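How to Budget for a Hand-Held Gripper Station

Last updated 25/03/2024 by Dragica Radonjić, Dokach equipment planning

This page covers the purchase side of a single-operator station where a person works with hand-held grippers at a table. It assumes you already have a task list and a room. Robot arms are budgeted separately; see the Rundham planning sheet.

Step 1. Fix the task before you ask for prices

Write down the largest and the smallest object the operator will pick up, and the weight of the heaviest one when full. Jaw opening is the figure that decides which gripper you can buy. Measure across the lid if the lid is wider than the body. For kitchen and pantry tasks, jars and canisters usually set the upper limit.

Note whether any task needs both hands. A one-handed task list halves the gripper line, but adding the second unit later means a second delivery charge and a new round of calibration.

Step 2. List the equipment by group

Use four groups and keep them apart in the spreadsheet.

Grippers: units, top plates or brackets, cables, one spare set of jaw pads per unit.
Furniture: main table, any smaller table that goes on or behind it, clips or clamps.
Room: floor stands, hazard tape, curtains, carpet if the floor is hard.
Consumables: task objects, replacement lids, labels, cleaning cloths.

Most overspending happens in the room group. It tends to be bought in a hurry after the grippers arrive, at list price.

Step 3. Get two quotes for the gripper line only

Ask each supplier to state cable length, connector type and repair turnaround in writing. Teresa Ó Gríofa in purchasing will reject a quote that lists cables as "included" with no length given. For a wired unit, measure from the operator's raised hand down the forearm to the floor, then to the computer, and add slack for a full reach across the table.

Our last furniture and room order for one station came to $2,557 before tax. The gripper quote from Ljungberg was valid for 16 days, so have the approval form signed before you request it.

Step 4. Plan the table layout on paper

Draw the main table and the smaller table to scale. Mark the operator's position, the stands and the cable route. Check the following:

- The operator can reach the far tabletop with the gripper in hand.
- Stand bases are clear of the operator's feet and are taped at the edges.
- Floor cables do not cross the operator's standing area.
- Task objects can be set out on either table.

If the reach check fails, buy a shallower main table. Changing the gripper will not fix it.

Step 5. Set the spares level

Cables wear first, usually near the wrist. Hold one spare cable per gripper and reorder when you open it. Delivery on the Bronance cable set has been nearly 9 weeks, so an order placed in December should not be expected before February.

Step 6. Submit

Send the sheet to Ottavio Russo with both quotes attached. Leave the contingency line blank; finance fills it in.

Reference layout, for comparison with your drawing:
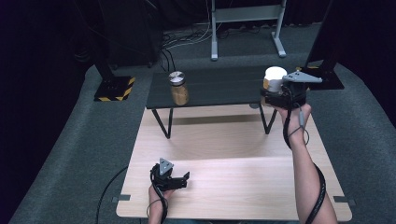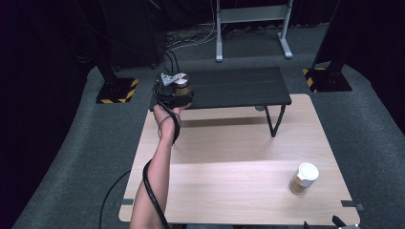
Both views: light wooden main table, smaller dark table toward the far side, gripper cable running down the forearm.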